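Re: [mosov-users] moving the co-op packing list to the new sheet?

Hi all, quick one before I have to run, sorry if its choppy.

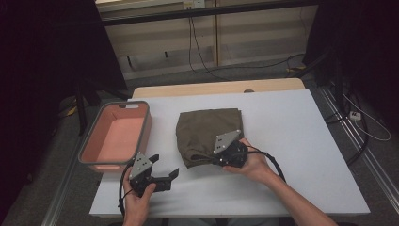
So, Everaldo's questions on the October changeover. I've done three of these now for the Gerlach buying club and once for a friend's group over in Plutness, so take this as one person's experience. Quoting him so it makes sense:

On Everaldo Queiroz wrote:
> We have 30 households and the order sheet has gotten out of hand.
> People type "2 bags" or "2kg" or just "yes" in the same column. Last
> month the Todier invoice came to 2,676 and our own sheet said 2,225 and
> I spent an entire evening looking for the difference.
>
> Three things I'd like to know:
> 1. Do you make people order in case units or let them split?
> 2. Who pays for shortages?
> 3. Is it worth moving old orders over or do we start clean?
>
> Also if anyone has a good way to do bulk rice without everybody
> standing in line at the one scale, please share.

1. Splits, yes, but only for a fixed list of items. We allow it on rice, lentils, oats, flour, the big tins of tomatoes (by the tin), olive oil. Everything else is whole case or find yourself a partner. We used to let people split anything and ended up with eleven jars of mustard under my stairs. Put the split size in the item name, so "Rice, brown, 5 lb share" and then the only thing anyone can type is a whole number. Lock the column. That alone got rid of most of the "yes" orders. Somebody will still email you at 11 pm asking for half a share. Say no.

2. Shortages. We had a real fight about this. What we do now — the club eats anything under a pound per item, from the 2 percent markup, and anything over that gets shared out among the people who ordered that item. Not the entire club. Members who never buy rice got very tired of paying for rice. You need to write it down before it happens, not after.

Damaged is different from short. Todier will credit damaged if you tell them same day, in my experience they're fine about it, but you need the line number off the invoice and not just "a bag of flour".

3. Start clean. I moved everything the first time, two years of it, 3,841 rows, and I have looked at it maybe twice. Dates came over as text. Names came over with spaces on the end so one household was showing up as two diferent households, one of them owing money. If you want the history, save the old file somewhere read only and leave it alone. Only carry over the balances. Get each household to agree to their number by email first, that part is boring and takes a week and is worth it.

About your missing 451. Before you spend another evening on it — check if your sheet is using last season's prices. Ours was. The price tab gets copied forward and the new list gets pasted underneath it, so the lookup finds the old price first and stops there. Sort by item and look for doubles. If it isn't that, look at deposits on crates, then delivery. Delivery isn't on the order sheet in most of the setups I've seen.

Rice and the scale. Two things helped us:

— weigh it out the night before. Two people, an hour and a half, done. Label goes on the bag before filling, not after. After doesn't happen.
— pick up by first letter of household, A to L at 4:30, the rest at 5:15. People grumble and then they like it.

Second scale also helps but check it against the first one with the same bag. Ours were off by a couple ounces and it was always the same families coming up short, which did not look great.

Mwangi Mwaipopo had a version of the sheet that prints one slip per household with the splits grouped at the bottom. It's much nicer than mine. Mwangi, if you're reading, could you repost? The link in the archive is dead for me.

One more thing on the new sheet, don't give edit access to everyone. One order form, everyone fills in the form, two people can touch the sheet. We had a member sort one column and not the others the morning the order was due. Took me until lunch to put it back and I still think the Hendry household got somebody else's chickpeas.

Haven't tried the Mosov import for the balances yet, only for the item list. Item list was fine except it dropped anything with a quote mark in the name, so check your 12" tortillas. If anyone has done balances please say how it went, I'd like to do ours before the next order closes.

Ok have to go, can send our split list tonight if its useful, just reply off list.

Dana
Gerlach buying club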